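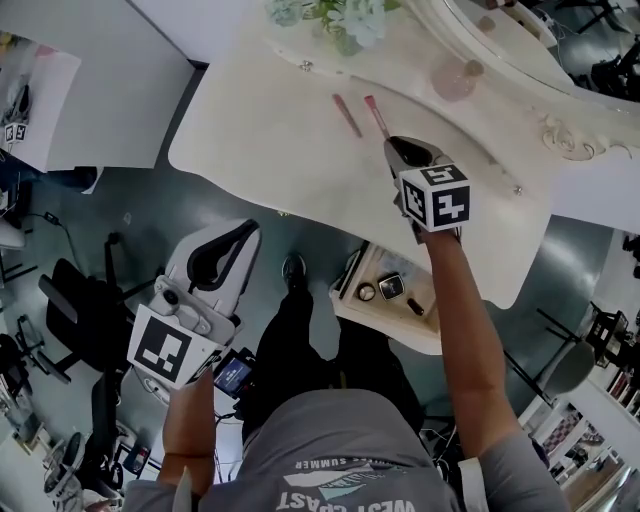
Toucador branco ornamentado, vista de cima.

Lista de distribuição Mobiliário e Interiores Domésticos
Assunto: Re: Terminologia para móveis de toucador na base Inia
De: Ngân Hầu
Para: membros da lista

Exmos. Senhores,
Caros colegas,

Em resposta à mensagem de Kamlesh Bhardwaj, que se transcreve no final, vem a Coordenação de Inventário da Odirel prestar os esclarecimentos solicitados quanto à designação, à datação e ao registo de acabamentos dos móveis de toucador na base Inia. A resposta segue para toda a lista, visto que recebemos em março pedidos semelhantes de outras instituições aderentes.

1. Designação

O termo preferencial passa a ser «toucador». «Penteadeira», corrente nos registos provenientes do Brasil e em parte da documentação comercial do século XX, mantém-se como termo equivalente e continua a ser pesquisável. «Psiché» fica reservado aos registos em que a designação conste de documentação de época (factura, catálogo de fabricante, inventário de herança), devendo a fonte ser indicada no campo Observações. Não deve ser usado apenas por o móvel ter espelho basculante.

A expressão «mesa de toucador» é admitida quando o móvel não tem corpo superior nem vestígios de o ter tido. Em caso de dúvida, utilize-se «toucador» e assinale-se a dúvida. Pedimos que não sejam criados novos termos locais: a revisão em curso encontrou 16 variantes para o mesmo tipo de peça, entre as quais «camiseiro com espelho» e «cómoda de senhora», e a sua fusão tem de ser feita registo a registo.

2. Datação

Os móveis de inspiração setecentista produzidos em série devem ser datados pela produção, nunca pelo estilo. O estilo regista-se em campo próprio. A fórmula «estilo Luís XV» é aceite nesse campo; «Luís XV», sem mais, só o é para peças cuja cronologia esteja documentada. Na ausência de marca, etiqueta ou factura, recomenda-se indicar o século e a metade do século, e deixar em branco o campo Ano. Os registos com o ano preenchido por estimativa serão devolvidos à instituição de origem para correcção.

3. Acabamentos

Esta é a matéria que mais dúvidas tem suscitado. Grande parte dos toucadores brancos hoje conservados em casas-museu recebeu mais de uma camada de tinta, e o branco visível pode não corresponder ao acabamento primitivo. O campo Acabamento descreve o estado actual. A informação sobre camadas anteriores, quando exista relatório técnico, regista-se em Intervenções, com menção do autor e do relatório.

Não se autoriza a abertura de janelas de sondagem para efeitos de inventário. Qualquer recolha de amostra carece de parecer prévio do conservador responsável e do acordo escrito do proprietário, ainda que a peça se encontre em depósito de longa duração.

Quanto aos ornatos aplicados, o registo deve distinguir entre talha, moldagem e elementos colados, se essa distinção puder ser feita à vista. Não podendo, use-se o termo genérico «ornatos em relevo».

4. Têxteis associados

As cobertas, saiotes e panos de toucador são inventariados em separado, com ligação ao móvel. O grupo de trabalho Lã, que acompanha os têxteis domésticos, disponibiliza uma ficha própria e pede que não se utilize a ficha de vestuário. As peças fixadas com pregos ou tachas não devem ser retiradas para medição.

5. Migração dos registos antigos

Os ficheiros em formato Norkuvel continuam a ser aceites até ao encerramento da presente campanha. Foram já convertidos os registos de 9 instituições. Restam quase 30, na sua maioria com fundos de pequena dimensão, às quais será enviado calendário individual. Antes do envio, solicita-se que cada instituição:

- confirme os números de inventário duplicados;
- elimine os campos de uso interno, incluindo valores de seguro;
- identifique um interlocutor para esclarecimentos.

Relativamente à pergunta sobre as dimensões, mantém-se a regra em vigor: altura, largura e profundidade máximas, em centímetros, com o espelho na posição vertical. As medidas sem espelho podem ser acrescentadas em Observações.

As objecções fundamentadas ao disposto no ponto 1 serão apreciadas na próxima reunião técnica, às 16 horas, em sessão por videoconferência. A ligação será remetida aos interlocutores designados.

Com os melhores cumprimentos,

Ngân Hầu
Coordenação de Inventário
Odirel

> De: Kamlesh Bhardwaj
> Assunto: Terminologia para móveis de toucador na base Inia
>
> Exmos. Senhores,
>
> Encontramo-nos a rever o inventário dos quartos de dormir e
> dispomos de 5 móveis que a documentação anterior designa, sem
> critério aparente, ora como toucador, ora como penteadeira, ora
> como psiché. Agradecemos indicação do termo a adoptar.
>
> Solicitamos ainda esclarecimento sobre a forma de registar o
> acabamento de peças pintadas de branco cuja pintura se presume
> posterior ao fabrico, e sobre a medição dos móveis com espelho
> basculante. As instruções que acompanham a ficha são omissas
> neste último ponto.
>
> Por fim, pretendemos saber se os ficheiros em formato Norkuvel
> ainda podem ser entregues ou se devemos proceder à introdução
> manual.
>
> Com os melhores cumprimentos,
> Kamlesh Bhardwaj
> Serviço de Colecções

Para cancelar a subscrição desta lista, envie uma mensagem ao administrador com a palavra «cancelar» no assunto.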